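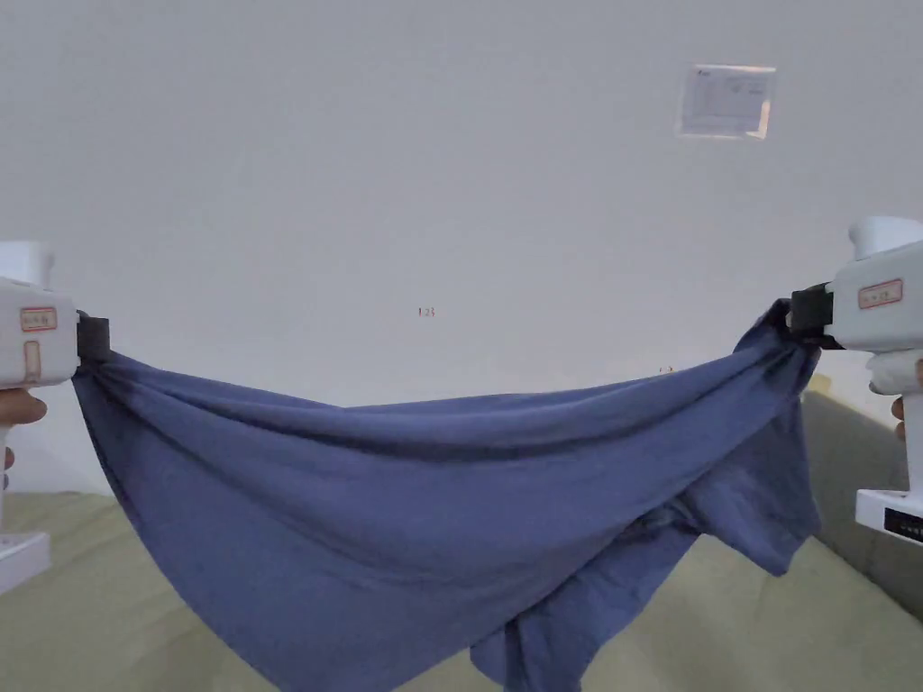
Saturday, May. Notebook, cloth handling with the hand-held grippers, bedroom set.

Today I work on the rules and only a little on the recordings. The Steltska checklist we took over from the Jelberg group was written for hard objects, mostly cups and boxes, and for cloth it leaves too much open. I went through it line by line and tried every rule with a cloth at the bed. My notes are below. Please correct the English where it is bad.

Rule 1, start position. The old text says "object at rest in view". For a cloth this is not enough. I propose: the cloth lies on the bed, crumpled, at least one corner can be found by eye, and both grippers are open. If no corner can be found, the operator shakes the cloth once before the recording begins and not during it.

Rule 2, grip. Take the corner and not the middle of the edge. When the jaws take too much fabric, it gathers in a bundle and the corner cannot be laid flat later. I wrote "two centimetres" first, then I took it out again, as no operator can measure this while he works. Now it says "as little as holds".

Rule 3, lifting. Both hands go up together and slowly. The cloth may hang in a curve between the grippers, this is allowed. Pulling it tight is not required and I would even forbid it with thin fabric – the jaws slip and then we have a failed episode for no good reason.

Rule 4, labels. Left gripper stays left and right gripper stays right for the whole session. After a break, read the labels again before the first episode. In the Tasow set the two were exchanged after lunch and 200 episodes had to be relabelled by hand. I do not want to do this work a second time.

Rule 5, failed episodes. Keep them, mark them, do not repeat under the same number. The old checklist says "delete and redo", and here I disagree strongly. A dropped corner is useful for the people who train on the data, if the mark is honest.

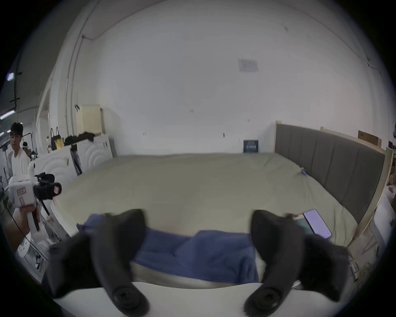 Must the bed be cleared of everything else before each episode?
Only the working area must be clear, meaning the part of the bed that the cloth can touch when it is laid flat. Other things in the room may stay, but they should not be moved between the first and the last episode of one block.

I set the block at 100 episodes for now. Arain uses 500, but their operators change in shifts. With us the same person works the whole block, and the hands get tired before the eyes do. A tired hand closes the trigger late and this is visible in the gripper width curve.

Also for the checklist, small points:
– Cables behind the forearm, never across the bed.
– Wipe the jaw pads at the start of every block. Lint from the cloth stays on them.
– People who are not recording may watch, but they do not give advice during an episode.
– Speak the episode number before the start signal and not after it.

Still open: what counts as "finished" when the cloth is folded but one edge is crooked. The checklist gives a tolerance for boxes, and for fabric it has only the word "neat". I asked Jelberg for their reading and wait for the reply. Until then I mark such episodes with a Q in the log, so that we can sort them later in either direction.

Version 2 of the checklist is in the shared folder, rules 1 to 5 changed, the rest as before. Print it new, the old sheet must go out of the binder.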